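Session 6 notes: reading a trade show prospectus

Bring the Waltport prospectus to class. We'll mark it up together, so a printed copy is better than a phone.

## Attendance

The Waltport show claims 1,368 attendees. Before you repeat that to a client, find out what was counted. Organizers may be counting:

- badges printed, including the ones left at the desk
- door scans, where one person over two days becomes two
- exhibitor staff, who won't buy anything from you
- registrations, paid or free

The prospectus lists 228 exhibiting companies. If each sends three people, half the crowd is already behind a table. Ask for buyers only, in writing. A vague answer is an answer.

## Booth cost

Floor space is the part they advertise. Power, carpet, freight handling and Wi-Fi come later, on separate forms with separate deadlines. In our Fovero case the extras added up to 50 percent to the quoted price, and the client had signed in December without asking for a rate sheet.

"Premium corner location" means two open sides. It doesn't mean traffic. Get the floor plan and find the restrooms, the food and the doors – then decide what the corner is worth.

## Leads

Kioko went home with 141 scanned badges and called it a success. Read the case and ask how many of those people stopped for the free tote bag. A scan records that a badge was near a scanner. I'd take a short page of handwritten notes over the whole file.
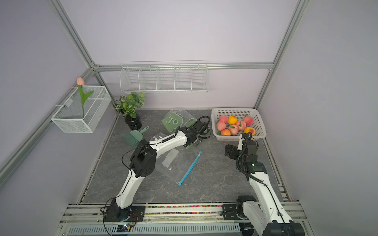
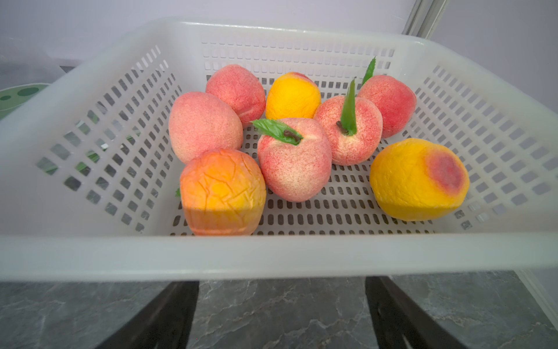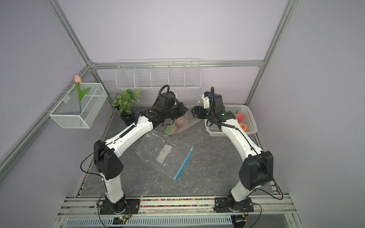
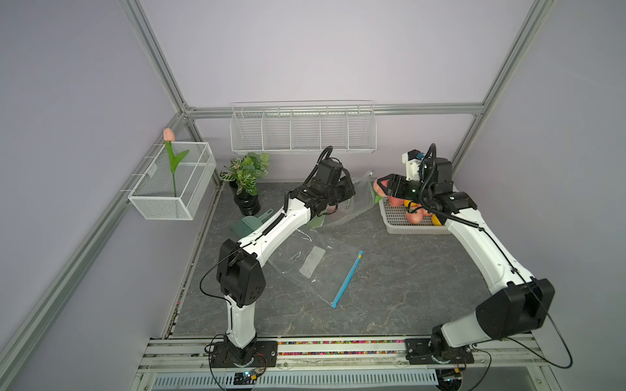
## Speaker slots

Many "educational sessions" are sold to sponsors. There's nothing wrong with buying one, but the client should know it's an ad and budget for it that way. Flama paid for a 20-minute slot opposite lunch. Check the schedule before you check the price.

## For next time

Write one page on whether Fovero should rebook. Use cost per real conversation and show your math. If a number comes from the organizer, say so next to it. Papers that quote "countless networking opportunities" as a benefit will be handed back.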